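Handout 7. Unexpected contact in a tabletop pick and place cell

Module: Fault Analysis for Small Automation
Read before the lab session. Bring the worksheet from October.

1. Background

The Drelten cell is a single arm over a flat work board. It sorts small wooden shapes by colour and is used in the second half of this module because its faults are cheap and easy to reproduce. The controller runs the Zivari motion package, version 2, with the force limit set per program and not globally. Keep that last point in mind, as it matters in section 3.

The incident covered here was logged as fault 823 on Tuesday, January 8, 2019. The arm was part way through a descent when the wrist force rose past the warning level and stayed there. The program did not stop. It carried on to the commanded height, held for the grip delay, and lifted with nothing held. The board had been pushed sideways against its stops. No person was near the arm and no damage was found beyond a dent in one block.

2. What the log shows

Three entries matter. The first is the force warning, raised on the wrist sensor. The second is the position reached message, which arrived on time and at the right height. The third is the grip check, which failed and was retried once before the program gave up and raised the fault.

Students often read the third entry as the cause. It is a consequence. A grip check can only report that the fingers closed further than expected, and has nothing to say about why. Work backwards from it to the force warning and ask what the tool could have been touching at that height. 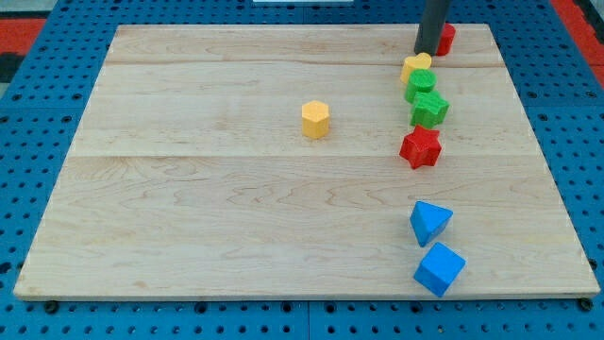 Clearance is the distance between the outside of the tool and the nearest thing that is not the target. It has to be worked out for the widest part of the gripper, at every height on the way down. The planner in this cell checked only the centre line of the tool, so a block beside the target was treated as free space. A layout in which the gripper comes down to the wood with a red block close behind it and a yellow heart directly below it in the column is a poor one for that kind of check. The yellow hexagonal block, standing alone near the centre of the board, is a much easier pick. The same grip program can be safe for one and unsafe for the other, and a test done only on isolated blocks will not find the difference.

3. Why the arm did not stop

The force limit in the main program was 35 N. The descent was run as a subprogram, copied from an older job, and its own limit was 40 N. The contact force peaked between the two, at nearly 38 N. The main limit was therefore never applied during the only move where contact was likely.

The Reuter checklist we use in this module asks for limits to be read back from the controller after loading. This had been done, but before the subprogram was called - so the value read back was correct and of no use.

4. Corrective action

Limits are now set inside each subprogram and read back on entry. A force warning during descent stops the move and retracts straight up along the approach line. The planner uses the full outside diameter of the tool plus a margin. The Privunov simulator has been given the same tool model, as the old one had a point in place of the gripper.

Resetting after a force stop is done by hand at the panel. Do not reach onto the board until the drives are off and the light on the panel has gone out.

5. For the lab

Draw the approach path for two neighbouring blocks and mark the swept width of the tool. State the smallest gap you would accept and how you got it. Then find the force limit that is active at each step of the supplied program. Hand in the marked listing with the drawing.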